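4.3 The dropped-strap fault

The failure we learned the most from in the whole study was a small one, and we are still a little delighted by how much it taught us. The shoe-pairing task asks the arms to pick up slides and sneakers from a wooden tabletop and set them down side by side. During the December runs the controller began to report a good grasp on slides that it was barely holding. The fingers closed on the strap, the grip check passed, and the arm went on to the transfer with the strap pinched only at its very edge. In 10 trials with slides, the shoe fell during the transfer in four of them, and the log for each one still read "grasp OK". 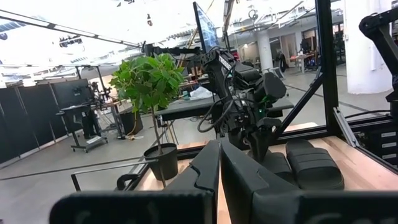 Figure 6. Wrist view of the workspace, with a second gripper above a pair of black slides.

Our first guess was the fingers themselves, and we spent a happy but useless afternoon measuring them. Terence Lockwood then plotted finger gap against motor current for every grasp in the Fekdale logs, and the problem jumped off the page. The grip check in our Bradix control code used current alone. A wide, stiff strap pushes back on the fingers even when they have caught only its edge, so the current climbs past the threshold and the check passes. A sneaker upper gives way more gently, and there the same check worked well. We had tuned the threshold on sneakers and carried it over to slides without a second thought!

Two things made the fault worse. The check ran once, at the moment of closing, so a slide that shifted later was never noticed. The arm also kept its full travel speed after the lift, with no pause in which a poor hold could show itself. 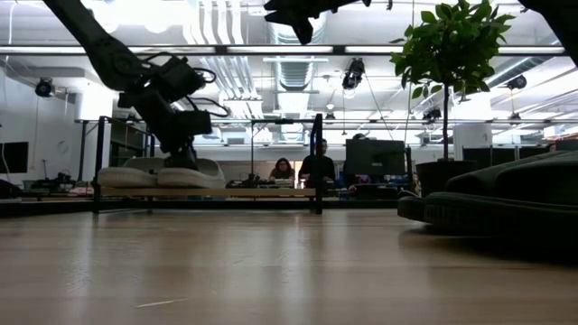
Could a dropped shoe put a person at risk?
The shoe itself is light and falls a short way, so the larger worry is the arm, which carries on with its planned path as if it were still loaded and may meet a shoe lying where the planner expects clear table.

We took that second point seriously. In one of the four drops the slide landed near the place where the other arm was due to come down, and the operator pressed the stop in good time. From then on we treated a lost grasp as a safety event – one that halts all arms and not only the one that lost its load.

The repair has two parts. The new check reads the finger gap together with the current, and it repeats for as long as the gripper is meant to be holding something. If the gap changes by more than 2 mm after closing, every arm stops where it is and waits for the operator. We also added a short hold just after the lift, low over the table, where a slipping shoe does little harm.
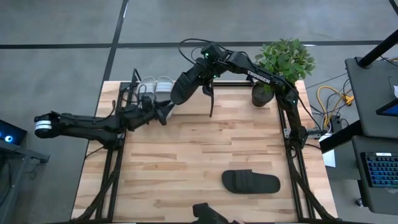 With both changes in place we repeated the slide trials, using the same start positions and another 10 attempts. No shoe fell during a transfer. The new check did halt the arms twice, and both times the operator judged that the strap was slipping, which pleased us enormously. The price is speed, as the added hold makes each transfer slower – a trade we were glad to make. We have not yet tried the check on very soft footwear such as the Skovska slippers, where the gap may keep changing even in a sound grasp, and a fixed limit may well prove too strict there.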